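Home | News | Visits | Members | Contact

We use cookies to measure traffic on this site. Accept | Manage settings

Visit report: Hesum furniture finishing works

Members toured the Hesum works in September at the invitation of the production manager, Keabetswe Xaba. The site coats and assembles bedroom furniture for the trade. Panels arrive cut and edged from the Navarro mill, and no sawing is done on the premises.

The tour began at 7 a.m. in the preparation bay. Fronts are sanded on a wide-belt machine, vacuumed and hung on an overhead line. Primer is applied in the first booth and the top coat in the second. The current top coat is Junulon, a water-based white that replaced a solvent product. Shahram Amini, who runs the paint laboratory, gave the target dry film as 87 microns over two coats. Gauge readings are taken on one front in every 15.

Drying takes place in a heated tunnel. Fronts then stand in racks for 14 hours before handling. Mr Amini noted that the older coating could be stacked sooner, but marked badly in transit.

Assembly is carried out on the upper floor. Drawer runners are fitted with a jig, and each carcass is checked for square across both diagonals. Rejects go back to preparation with a paper tag stating the fault. Most tags seen by the party read "dust" or "thin edge".

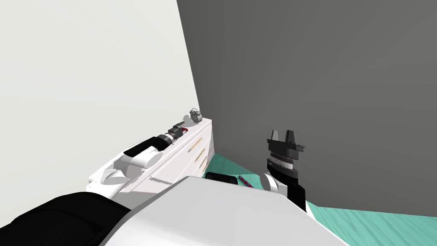 Can a damaged white top be recoated at home?
Light scratches can be rubbed down and recoated, provided the old surface is free of wax. Chips down to the board need filler and primer first.

The party left by the loading dock, where dressers were being wrapped in card sleeves. Parking is limited and the rear gate closes at noon.

Report: Imelda Mercado

Print this page | E-mail this page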